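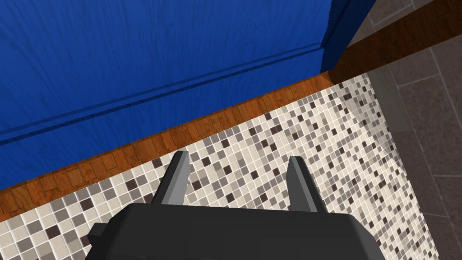
Chapter 7
Paint, Varnish, and the Surfaces of a House

If you have ever leaned against a door that somebody painted an hour earlier, you already know the first lesson of this chapter, and you probably have an old sweater to remember it by. Paint starts out as a liquid and ends up as a solid, and most of what makes it useful (and a good deal of what makes it annoying) happens somewhere in between.

In Chapter 6 we looked at what goes on inside a board: how wood takes up water from the air, how it swells across the grain much more than along it, and why a drawer that slides beautifully in January may stick all summer long. Now we move to the outside of the board, to a layer so thin that we hardly think of it as a material at all. It is one, though, and a rather complicated one.

Every paint has a pigment, which gives it color and hides what lies underneath, and a binder, which holds the pigment together and grips the surface. Most paints also have a liquid, water or a solvent, that keeps everything loose enough to spread and then leaves. When people say a paint is "dry," they usually mean that this liquid has gone. The binder may still be hardening for weeks afterward — a slower business called curing — and a door that feels perfectly fine to your fingertip can still stick to its frame if you shut it too soon.

Doors will come up again and again in the pages ahead, and I hope you will be patient with me about that. A paneled door is a wonderful thing to learn from. It has flat parts, molded edges, and corners where paint likes to gather and run. It is handled every day, usually in the same few places, and each of its two faces may live in a different climate.
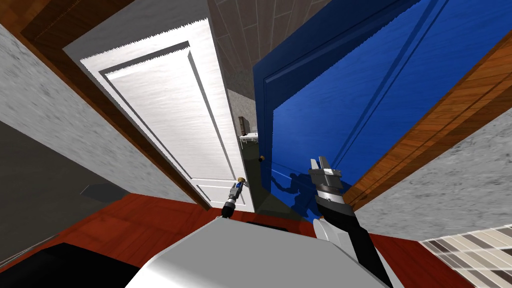

Figure 7.1 Two doors, one white and one blue. The white door has recessed panels edged with molding.

We will follow one building through most of the chapter, the old boarding house at Milcombe. Its maintenance book lists 1,727 separate paint jobs, of which 689 were repairs to doors and their trim. I have spent many happy evenings with that book. The entries are short and sometimes cross ("blue again, still tacky"), and they show very nicely how the same paint can behave well in one hallway and badly in the next.

Section 7.1 takes up pigments and hiding power. Section 7.2 deals with binders and asks why oil paint yellows in a dark closet. Section 7.3 turns to clear finishes, where the brown of the wood is allowed to show through, and Section 7.4 covers peeling, blistering, and cracking.

Before you read on, try this at home. Find a painted door and look along its surface with a lamp held off to one side.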